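Wusbridge Town Library – Librarian's Diary

September 7, 2026

Readers' room and counter

The counter opened at the usual hour after the summer timetable. The autumn hours are now in force and the notice on the outer door has been changed to match. Three readers asked whether the late evening would be kept. It will be kept until January, when the council reviews it with the heating budget.

Renewals by telephone were heavy during the morning. Many of the calls concerned books borrowed under the long summer loan, which ended on Saturday's date as printed on the slips and not, as several families had understood, with the start of term. Fines have been waived for anything returned this week. The junior shelves are consequently overfull and two trolleys are standing in the corridor by the reference room. They must be cleared before the primary school visit.

The large print stock was exchanged with Druder branch. We sent the westerns and received mostly family sagas, several of which we have had before. I have written to Druder to ask that the list be sent in advance next time, as was formerly the practice.

Mustonen bequest

The greater part of the day was given to the Mustonen papers. The family have now confirmed in writing that the whole collection is to come to the library, including the tide tables and the household accounts which were at first to be kept back. The deposit agreement has been signed and a copy placed in the safe. The original estimate was 4000 items. Vy Diệp, who is listing them, believes the true figure will be higher once the loose receipts are taken out of the ledgers.

She has reached box 10. The contents are chiefly letters between the two brothers during the years when the rope works was failing, and they are a good deal franker than the published history of the firm. One letter gives the price paid for the Wharf Street yard, a matter on which the town's two local historians have disagreed in print for some time. I have asked that nothing be said of it until the page has been copied and the date checked against the ledger. 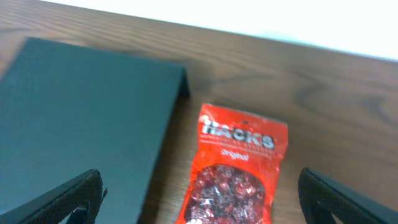
The question of storage is not settled. The strongroom will take the ledgers but not the plans, and the plans cannot remain rolled. I have asked for a price for shallow drawers from Inov, who fitted the map room at Druder, and expect their reply within the fortnight. Should it exceed the 500 pounds left in the repairs fund, the matter will have to go to the county, and we may then expect nothing before the spring.

The damp reading in the strongroom was slightly raised again. It was the same at this time last year and fell when the heating came on. The readings are to be taken daily until further notice and entered in the green book – not on scraps of paper, as happened in August.

Correspondence

A letter was received from a reader in Canada seeking a great-grandfather employed at the rope works. Seven pages, very courteous, and with a family tree enclosed. I replied that the wage books are not yet open to readers but that her name has been put on the list of enquiries. I added the address of the parish office, which may be quicker.

The county has sent its new form for the counting of visitors. It asks for totals by age, which we do not record and have no means of recording without questioning people at the door. I have returned it with those columns left blank and a short note to say so.

A complaint was received about the clock in the newspaper room. It is slow. The clockmaker has been telephoned.
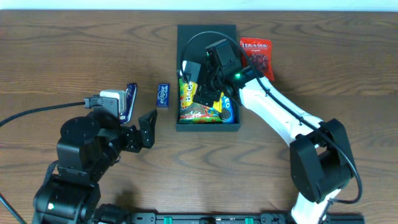
Matters for tomorrow

Clear the corridor trolleys. Confirm numbers with the school. Ask Vy Diệp whether box 11 may be begun before the index to the first ten is typed; my own view is that the index should come first. Order slips, date stamps and archive tape. Telephone Druder concerning the sagas if no answer has come by noon.

Closed at the usual hour. Rain from four o'clock, and the side gutter is leaking again above the bicycle stand.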